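Site visit: Cenik two-arm appliance package, Prongate

The Fadano works at Prongate occupies a brick building dated 1902, with the demonstration area at the rear. I went to look at Cenik, a two-arm package offered for repetitive testing of household appliances. It is sold as a kit: two arms, a gripper for each, head and wrist cameras, and a licence for the control software. Pētersons handles installation and spares.

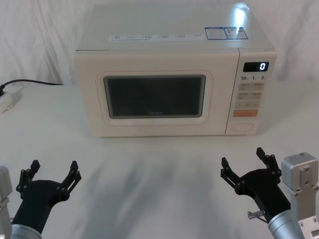
Page last changed: Thu 29 July

The demonstration task was operating a countertop microwave. Both arms carry the same black two-finger gripper, so one set of spare fingers covers either side. The fingertips are small flat pads, which suits push buttons. I would want to see other tips before using it on rotary knobs.

Tasks are taught by hand guiding and then edited as a list of steps. The quoted limit is 40 steps per task. Each cell needs 4 square metres of floor and a standard power outlet. The maker rates the finger pads for 700 hours, after which they are replaced as a pair.
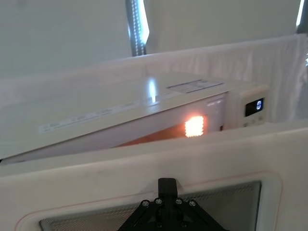 Wrist cameras are included in the base price, and I consider them the stronger part of the offer. The head view gives the general layout, but a tester needs the state of the appliance at close range. With the oven lamp lit, the wrist view picks up the orange glow inside and the lit character on the small black display. The gripper mount takes up the bottom centre of the picture, and any inspection position has to allow for it.

Logs export as plain text. Colour calibration is manual and has to be repeated if the lighting is changed. A revised mount is listed for November, price not yet set.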